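4.2 What people keep next to the bed

Last updated: January

OK, so this is the part of the study I'd been looking forward to most. Section 4.1 dealt with kitchens, where people mostly gave us the answers we expected (batteries, takeout menus, a drawer that won't close). Bedrooms were a lot messier. We sent the same survey to both groups and got 489 usable replies, and I read every one of the free-text boxes myself, mostly on Saturday mornings with too much coffee.

The thing that jumped out first was how differently people talk about the top of a nightstand and the drawers under it. The top is for tonight: a glass of water, a phone, the book you swear you're reading. People listed those things quickly and without much feeling. Once we asked about drawers, the answers got three times as long! One woman in the Fesanau group wrote a full page about a tin of buttons from her grandmother. Another person told us they had 38 hotel pens in there and had never bought one.

We had planned to sort everything by how often it gets used, the way Lahtinen does for office desks. I tried that for a week and it fell apart. A passport gets used once a year, but people wanted it close anyway, and a dead watch never gets used at all. Eun-ji Seo suggested we sort by "would you notice if it was gone by morning," and that worked so much better that we went back and recoded the kitchen answers too. The two of us coded 98 replies separately before comparing notes, and most of our fights were over chargers (I still think a spare charger is a morning item).

Upper and lower drawers turned out to matter as well. In the Mevau group, where nearly everybody had a two-drawer cabinet, the upper one held things reached for in the dark, like lip balm, earplugs and tissues. The lower one was for paper. Old letters, warranty cards, a manual for a Grillside barbecue that the owner had sold years before. Figure 3 goes with this part, and the labels "top," "upper" and "lower" in the tables follow the same order from the surface down.

I should say that 50 people skipped the drawer questions completely, and I don't blame them. It's a nosy thing to ask. We left their tabletop answers in and marked the rest as missing, so the drawer tables have a smaller base than the others.

Figure 3. Two-drawer bedside cabinet, lower drawer open.

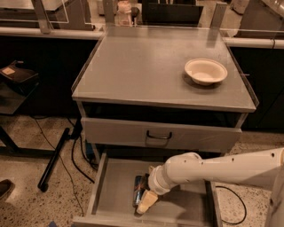

Moving house was the other big thing. People who had moved in the past year told us they emptied the lower drawer into a bag, carried the bag to the new place, and put the whole lot back without looking. I did exactly this myself, so I felt pretty seen. Section 4.3 picks up with those bags.

27 shares | 3 comments

marnie_k: The button tin got me. Mine is a cookie tin but same idea.

Tobias: Did you ask about people with no nightstand? I've used a chair for years.

dell44: Spare charger is absolutely a morning item.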